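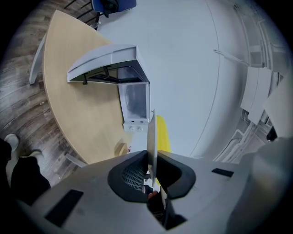

Finger upright, light gray device with two knobs over the table behind.

Finding a gripper finger that closes late

The fault shows up as a grasp that looks complete in the log while the plate is still free to slide. On the Tevley hand-held grippers we traced it to the width reading, which lagged the finger. Check for it before recording any task with dishes.

1. Open the finger fully and note the width reading. Ours gave 83 at the open stop.
2. Close on nothing, hold, and note the reading again.
3. Repeat on a soft item. A soft item hides the lag, so go slowly.
4. Compare the time stamps of the width reading and the video. A gap of more than 300 ms is a fault.

Do not correct the gap in software at this stage. An offset that fits one gripper will be wrong for the other, and you will lose the evidence. 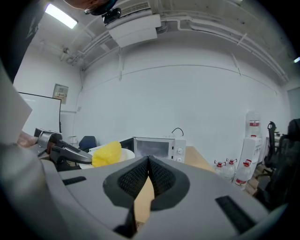

Last changed July 12, 2022 by Mohcine Ghoneim

Test both grippers together, near the microwave, with a light item on a plate. One gripper can pass alone and fail when the second is switched on. In the Rutbridge set, 81 of 1,226 recordings had the fault, all of them made with two grippers running.

If the gap appears only with both running, stop recording and power down both units. Reseat the data cable at each gripper, then start the left unit, wait for a steady reading, and start the right. Run steps 1 to 4 again on each.

Safety: keep the microwave unplugged for every test on this page. A late reading can leave a plate half in the cavity with the operator believing it is held.

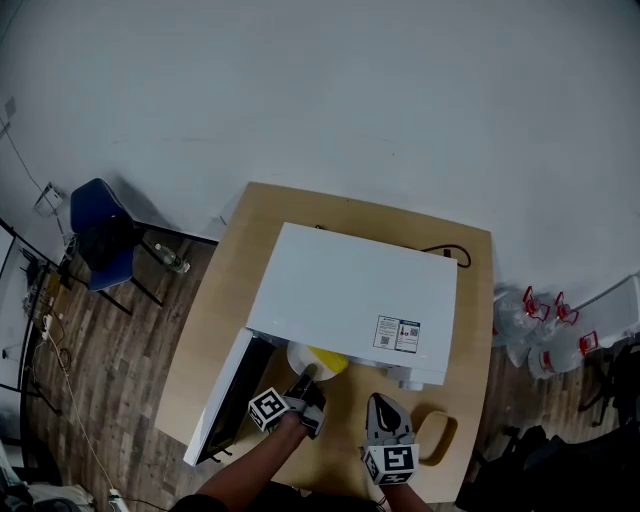
If the gap is still there after reseating, swap the left and right cables. A fault that moves with the cable means a new cable. A fault that stays with the gripper means the width sensor, and the unit goes back to the Cidthorpe bench with its log. Mark the affected recordings "width suspect" and leave them out of training.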